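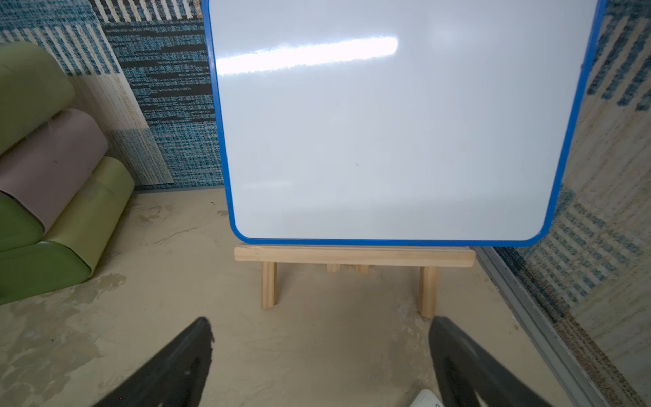

Legibility of Dry-Erase Marker Colours at Reading Distance

Project report, second-year Applied Ergonomics
Group members: Verena Leitner, Ebise Jemal, Seon-mi Woo
Supervisor: Mathias Eberhard

1. Background

Students seated at the back of teaching rooms on the Bekmont campus regularly report that handwriting on the whiteboard is hard to read. The usual response is to ask the lecturer to write larger. Letter height is one factor in legibility. Marker colour, stroke width and surface glare are others, and these are seldom controlled. This project measured the effect of marker colour and letter height on reading accuracy at a fixed distance of 8 metres, under the normal ceiling lighting of a teaching room.

2. Method

2.1 Participants

Participants were 15 students recruited from first-year units. All reported normal or corrected vision. One participant who normally wears glasses had left them at home and was rebooked for the Saturday session.

2.2 Materials

Four marker colours were tested: black, blue, red and green. All markers were new, from the same manufacturer, with a bullet tip. Letter strings were written by one person (Woo) using a pencilled card template held against the board, so that height and spacing stayed consistent. Two letter heights were used, 25 mm and 40 mm. Strings contained five unrelated capital letters. I, O and Q were left out to avoid confusion with numerals and with each other.

2.3 Lighting

Illuminance at the board surface was set to 400 lux using the room dimmer and checked with a hand-held meter before each session. Blinds were kept closed. The board was tilted slightly forward until no ceiling fitting was reflected in the writing area when viewed from the participant's chair.

2.4 Procedure

Each participant read strings aloud in a randomised order of colour and height. A string was shown for five seconds and then covered with a sheet of card. Jemal recorded the response on a score sheet and Leitner kept time. Letters were scored individually. Participants were not told their scores until the session had finished. Letters for which no response was given were scored as errors, and letters spoken over by corridor noise were removed from the data set.

3. Results

After removals, 3,646 letters remained for analysis. Black gave the highest accuracy at both heights. Blue was slightly lower, and the difference between black and blue at 40 mm was not significant. Red was lower than blue at both heights. Green was the lowest of the four, and most of its errors occurred at 25 mm.

The effect of height was larger than the effect of colour. Every colour at 40 mm was read more accurately than black at 25 mm. The most common substitutions were B for R, F for P and C for G. These pairs made up the majority of errors in all four colours.

4. Discussion

The ranking of colours follows the expected order of luminance contrast against a white surface. Green ink from this manufacturer is comparatively pale, and a darker green may perform better. The result should not be applied to other brands without testing.

Writing in complete words would probably reduce the number of errors, as readers can use context to fill in an unclear letter. The figures here therefore describe a harder task than reading lecture notes. They are closer to the case of symbols in an equation, where context is of less help.

Stroke width was not measured. Tips wear with use and the strokes in later sessions may have been broader. Meinrad Gisler suggested at the interim presentation that a fresh marker be opened for each session, and this would be a sensible change for any repeat.

5. Recommendations

Lecturers should use black or blue for main text and letters at least 40 mm high in rooms of this depth. Red may be used for underlining. Green should be kept for diagrams in which the colour carries no essential information.

Appendix A contains the score sheet. Appendix B contains the randomisation table.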